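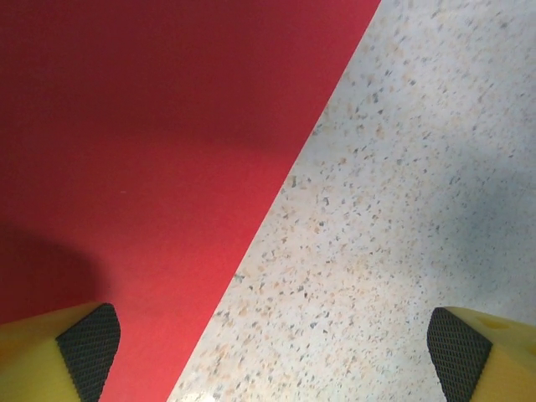 Vandus Releases Horinlow Low-Gloss Surface Line for Counters and Worktops

CUVUTSIDE, June 10, 2023 – Vandus, a maker of decorative surfacing for kitchens, schools and light commercial interiors, today announced the release of Horinlow, a line of low-gloss sheet surfacing for horizontal use. The line is offered in 14 patterns and solid colors and will ship to distributors beginning in July.

Horinlow sheets are built from resin-treated paper layers pressed under heat. The top layer carries a fine embossed finish that scatters reflected light. Gloss is measured at the plant at a fixed angle, and each production lot is held until readings from the start, middle and end of the run fall within the published range. Lots outside the range are not sold under the Horinlow name.

The release follows a test program at the company's Cuvutside plant. A total of 446 sample panels were prepared, each bonded to particleboard or plywood core with contact adhesive. Panels were exposed to repeated wiping with household cleaners, dry abrasion, standing water at the seams, and heat from a covered metal vessel. Of these, 188 panels were also placed in a humidity cabinet and cycled between dry and damp conditions to check for lifting at the edges.

Results were used to set the trim and adhesive guidelines in the new installation manual. The most common fault in the humidity group was slight opening at inside corners that had been cut square. Corners cut with a small radius did not show this fault in the test. The manual now calls for a radius at every inside corner, including sink and outlet cutouts.

"Low-gloss sheets have a history of showing rub marks near the front edge of a counter," said Afia Sowah, technical manager for surfacing at Vandus. "We changed the emboss depth twice during development. The depth we settled on is shallower than our earlier matte finish and is easier to wipe down. It does show pencil and chalk a little more readily, and the care sheet covers how to remove both."

Bonsu, a fabrication shop in Cuvutside, cut and installed the first full-size sheets under a trial agreement. The shop reported on blade wear, edge chipping and the behavior of the sheet during postforming.

"It cuts like any other sheet of this grade if the blade is sharp," said Kwadwo Bonsu, owner of the shop. "On the speckled patterns a seam is hard to find from standing height. On the solids you have to plan where the seam goes, and you have to keep the sheets from the same lot together. We marked the backs as they came off the pallet."

Lot numbers are printed on the back of every sheet. Vandus recommends that fabricators order all sheets for a single room at one time and store them flat, face to face, in the room where they will be bonded or in a space with similar humidity. Sheets and core should rest for 3 days before bonding. Sheets stored on edge may take a curve that is difficult to remove.

The line is rated for interior horizontal and vertical use. It is not rated for exterior use, for flooring, or for direct application over plaster, gypsum board or existing tile. Hot cookware should be set on a trivet. Scouring pads and powdered cleansers will raise the gloss of the surface in the area where they are used, and the change cannot be reversed.

Sample chips are available now through Vandus distributors. Large samples, suited to checking pattern repeat and color under room lighting, may be requested by fabricators and design offices. The installation manual, care sheet and cutting guide are available as printed copies with the first order or on request from the Cuvutside office. Pricing is set by individual distributors.

The earlier Vandus matte finish will remain in production for repair and matching work. Orders for that finish will be made in full lots only, and lead times will be longer than for Horinlow.

About Vandus

Vandus produces decorative sheet surfacing, matching edge trim and adhesives for interior use. The company is based in Cuvutside, where it operates its pressing plant and test room.

Press contact: Afia Sowah, Technical Office, Vandus, Cuvutside

Search press releases Enter keyword Go

Recent releases
Vandus Updates Contact Adhesive Storage Guidelines
Edge Trim Now Supplied in Longer Coils
Revised Care Sheet for Matte Finish Counters
Cuvutside Plant Adds Second Humidity Cabinet

Last updated: June 2023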